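Greetings from the brush corner! When Simutwood asked us to collect hanging-and-unhanging examples for their learning system, I figured a week, tops. Well — we're at 200 good ones, and the target is 800, so please keep signing up for the evening slots (11 still open in January, and I bring snacks).

A few things I've picked up so far. Slow down near the pegs, start a new recording if you fumble the loop, and mix up which brush you reach for, or the model only ever learns the big one. Tran's old notes say the same, and I wish I'd read them first!

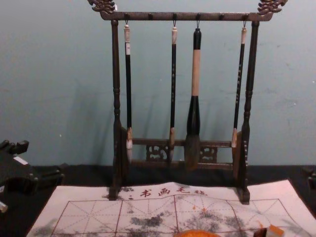 Pacita Panganiban wrote in to say she'd keep some of the fumbles, as long as you recover, so the system sees how to get out of trouble. I like that a lot. Starting with the next batch, mark those "recovered" and send them along with the rest.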